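The Bin With Everything In It: living with mixed tools, small parts and the stuff that never had a drawer
Speaker notes, Neville Nuttall, evening session at the Hunia hall, 30 minutes plus questions
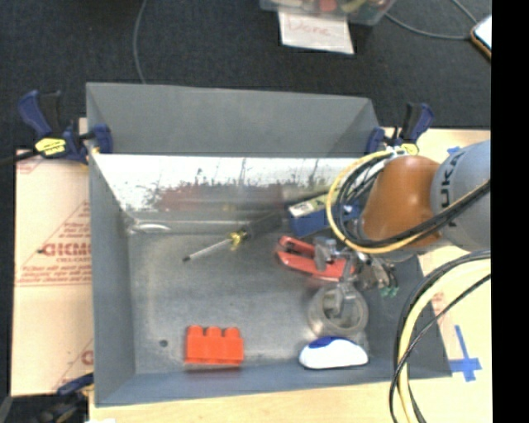 Welcome, and thank you for coming out on a night when you could have been at home with the heater on. Give people a moment to get their tea. Mention that the biscuits are from the Đinh family at the hardware shop, who also lent us the chairs in the back two rows.

Start with the question, and wait for the hands. Who has a drawer, a tub, an ice cream container or an old roasting pan at home where everything goes when it hasn't got anywhere else to go? (It will be all of them. It was all of them last time, and one man put up both hands.)

Say a bit about me. I ran the repair bench at Dritard for most of my working life, and before that I was the boy who swept under it. I've been sorting other people's tools for so long that I do it in shops now, which my daughter finds very hard to be seen with. I don't have a system to sell. I have opinions, and a shed, and a marriage that has survived the shed.

WHY THINGS END UP TOGETHER

Slow down here, as I rushed this part in May.

Take the bin on the screen. A screwdriver with a yellow and black handle, red-handled pliers, a computer mouse and an orange-red toy brick with three studs. If you wrote that out as a shopping list people would worry about you. But put those same things in a grey metal bin and every person in this room knows exactly what kind of bin it is, because they own one.

My feeling is that a mixed bin tells you what the hands in a house have been up to. Tools go in because the job got finished at teatime. The toy goes in because somebody stood on it. The mouse goes in because it might still work, and you'd feel terrible throwing out a mouse that worked. (Story about my own three mice and the biscuit tin. Keep it short! Last time it ran on and I lost the bit about pliers altogether.)

So the first thing I'd like people to hear is that there's no shame in the bin. I've met very tidy people who couldn't lay their hands on a pair of pliers, and very untidy people who could find theirs in the dark. The trouble starts when the bin gets deep. One layer is fine, you can look down and see the lot. Once you've got a second layer you're digging, and once you're digging you've lost the small things for good, along with some skin off your knuckles.

ONE LAYER

This is the main bit of advice, so say it twice and leave a gap between.

Keep it to one layer. When you can't see the bottom any more, it's time for a sort.

Point out the floor of the bin on the screen, how you can see it between things. You could reach straight in for the pliers. Compare with my mother's kitchen drawer, which had to be opened with a ruler slid in the top to hold the potato masher down.

A word on shape, which people never think about and which I could go on about until the hall closes. I like sloping sides. A bin with straight walls gives you corners where a washer can stand on its edge and hide from you. With sloping sides the little things tend to come down to the middle, and your fingers can get under them as well. An old baking tin with angled sides will do very nicely and costs nothing if you're quick about it before someone bakes in it.

Metal or plastic? I'm a metal man. It'll mark, and it'll go a bit mottled and rusty-looking along the edges in time, and none of that matters one bit for holding a screwdriver. Plastic is quieter, I'll grant you that, and if you live above a sleeping baby then get plastic.

HOLD IT STILL

Ask for a show of hands: who has chased a tub across a bench with one hand while rummaging in it with the other?

Clamps. I love a bar clamp and I'll tell anyone. The blue and black ones on the bin there are gripping it down to the table at the upper corners, and that's a trick I'd happily see in every garage in the district. You can rummage as hard as you like and the bin stays put. Don't crank them up so tight that you bend the rim or bruise the table. If it's a nice table (mine's a light wooden one my wife still calls the good table, although it has been in the shed since the kids were at school) slip a scrap of cardboard under the jaw.

If clamps feel like too much for a kitchen, a damp tea towel under the bin does half the job. Someone always asks about the rubbery drawer liner. Yes, that works too, and yes, Đinh's has it by the metre.

THE SORT ITSELF

I've brought a bin from home to tip out on the trestle. Remember to put the sheet down first. Remember also that Margaret from the choir wants her sheet back clean.

Talk while sorting, and let people come up and help if they want to. I do it in 5 piles and I don't much mind what order people do them in:

Tools that have a home already. Pliers, screwdrivers. Walk them back now, while you're standing up, or they'll be in the bin again by supper.

Things that belong to a person. Toys, hair clips, somebody's watch strap. These go on that person's pillow. My grandson has learned to check his.

Things with a cord or a battery. Try them once, today. If you haven't anything to try them on, ask a neighbour who has.

Parts of something bigger. The mystery screws, the odd bracket. Put these in a jar with the month written on the lid, and be kind to yourself about it.

Everything else. It can go back in the bin. Truly. You're allowed to keep the bin.

Stress that last one. People sit up straight when I say it, and you can see the relief travel along the rows. I kept a notebook the year I retired, a leap year as luck would have it, so 366 days of it, writing down each time I went to the bin for something. The things I reached for most were the plain ones, a screwdriver and pliers, over and over. I'd bought them hooks, with their outlines painted on the board behind, and they were still happier in the bin by the door. So now they live there. I took the hooks down and use the board for seed packets.

ON LABELS

Keep this light, as there are strong feelings in the room.

My brother-in-law put everything he owns into the Sovus list on his computer. He got to 2,179 items before he stopped, and I have a great deal of respect for that, and he still rings me to borrow a tape measure. If you enjoy a list, keep a list. For most of us a bit of masking tape on the front of the tub will see us through. Write what you'd call the thing out loud. If you say "the grabby pliers" then write "grabby pliers", as you're the one who'll be looking for them.

THINGS PEOPLE ASK

Sharp things in the mixed bin? No. Blades, chisels and loose needles go somewhere of their own with a cover on. A screwdriver is all right, but lay it flat along the bin with nothing on top of it, and don't stand it up in a corner where your palm will find the tip.

Children helping? Please do let them. They're lower down and they spot things. Give them the toys pile first and they'll stay interested for longer than you'd expect.

What about a spouse who won't sort? I get this every time and I always look at my own wife, who always looks at the ceiling. Have two bins, is my answer. Have two bins and don't look in the other one.

How often? When you can't see the bottom. (Third time of saying it, and that's fine.)

BEFORE THEY GO

The swap table is by the side door and runs until the tea urn is empty. Spare clamps, spare tins, a few handles I've turned for files that had none. Take something whether or not you brought something.

Stack the chairs in fours please, Đinh's need them back in the morning. And whoever left reading glasses here after the talk on gutters, they're on the piano.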